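Hetetine Opens Remote Teaching Program for Household Robots

Hetetine has opened a program in which trained operators teach household tasks to robot arms by remote control, the company announced in March. The work is carried out with Van Rooij, which supplies the hand controllers, and is based at the Hetetine site in Kurulwood.

Under the program, an operator holds a controller in each hand and guides the arm through a task from start to finish. The movements of the arm, the opening and closing of the gripper, and the view from the wrist are recorded together. These recordings, known as demonstrations, are then used to train the software that will later run the arm without an operator.

The first stage covers 44 tasks, among them setting down cups, closing drawers and moving potted plants. Hetetine said that 621 demonstrations had been accepted by the close of the trial period and that the target for the first stage is 2000. Recordings in which the operator paused for too long or dropped an object are set aside and reviewed separately.

Before working with a physical arm, each operator completes a period of practice in Sandeo, a simulator developed by the company. The controllers are the same in both settings, and the simulated wrist view is shown to the operator on a screen at the workstation. Sandeo sessions are also recorded, and those that meet the required standard are added to the training set under a separate label.

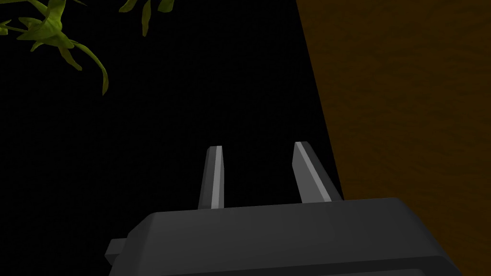

Operators must pass 2 assessments in the simulator before they are assigned to an arm. The first deals with approach and grip, and the second with the safe release of an object. Those who do not pass may repeat the assessment after further practice.

Van Rooij will continue to provide controllers and technical support through the end of the first stage. Hetetine said that applications for operator positions remain open at Kurulwood, and that previous experience with robots is not required.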